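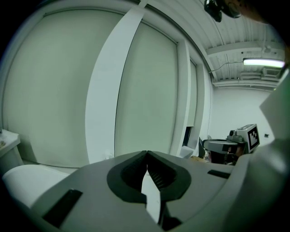

Print this article
E-mail this article

The return of the long bath

By Merike Priedītis

For most of my adult life I lived in apartments with a shower and no tub. I didn't miss it. Then, one February, I rented a room in Clavitham in a house that had a cast-iron bath upstairs, and by the second week I was getting up early to use it before the other tenants.

I am not the only one who has come back to it. Rasmus Kütt has fitted bathrooms for 37 years, the last 14 of them under his own name, and he says he spent a long stretch of that time taking tubs out. People wanted walk-in showers. They wanted a place to sit down, a glass panel and a floor drain. A tub was what you kept if you had small children, and when the children grew up you called Kütt and he took it away.

"I used to have tubs stacked behind the workshop," he told me. "I couldn't give them away. One man took two for his goats."

Now he is asked to put them back, often in the same houses. The shower stays where it is, and the tub goes somewhere else, in a box room or at the end of a large bedroom. The old kind was boxed in against a wall. The new kind mostly stands by itself. 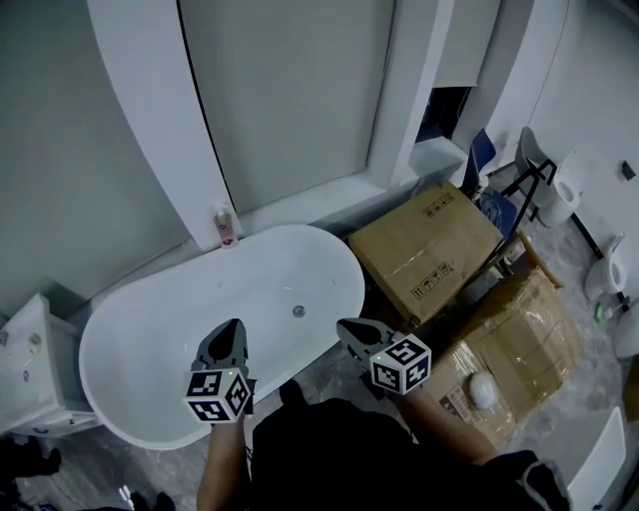

A freestanding oval tub, with a drain set toward one end of the basin.

That freedom costs something. A tub against a wall hides its pipes and gives you a ledge for the soap. A tub in the open needs its waste pipe brought up through the floor, and in an older house this can mean lifting boards and finding out what the last plumber did. Kütt has lifted a good many boards in Clavitham. On one street, Kuusk Row, he found that the joists ran the opposite way in every second house, and he still can't say why.

Then there is weight. Water is heavy, and people forget to add it to the tub and the bather. Kütt will not set a tub on an upper floor until he has been underneath with a flashlight. He has turned down jobs over it, and lost at least one customer to a firm that didn't look.

Cleaning is the other thing buyers don't ask about. If the tub stands a hand's width from the wall, that gap has to be mopped by somebody. He tells people to leave either enough room to walk through or no room at all.

What people do once they are in the bath is harder to study, so I asked. A retired schoolteacher on my street reads mysteries and has dropped three. A baker goes straight in when he gets home from the night shift, eats toast there, and is asleep in bed before the school bus comes by. My sister does her phone calls. She claims the echo makes her sound more sure of herself.

Most of them stay in longer than I do. I set a kitchen timer for 40 minutes and am usually out before it rings. The water has cooled by then and I have run out of things to think about, which may be the point of it.

There was a time when a bath like this was an outing. Clavitham had a public bathhouse, the Bistar, on the corner where the tire shop is now. You paid at a window, got a towel and a small piece of soap, and waited on a bench for a number to be called. The attendant ran the water for you from outside the cubicle, with a key, so that nobody could take more than a fair share. If you wanted it hotter you had to shout. My landlady went there as a girl and remembers the whole building shouting.

She says people talked over the partitions the entire time, about rents and weddings and who had been seen with whom. When the town's houses got their own bathrooms, the Bistar stayed open a few years for the men from the Cakwood mill, who came in off their shift gray with sawdust. Then the mill put in showers, and that was the end of it. The brass keys went to the town museum, where they hang in a case by the coat rack.

I went to look at them on 11th September. There are six, all worn smooth at the grip. My landlady came along and picked out the one for the cubicle at the far end, by the boiler, where the water was always hottest and the line was always longest.

Print this article
E-mail this article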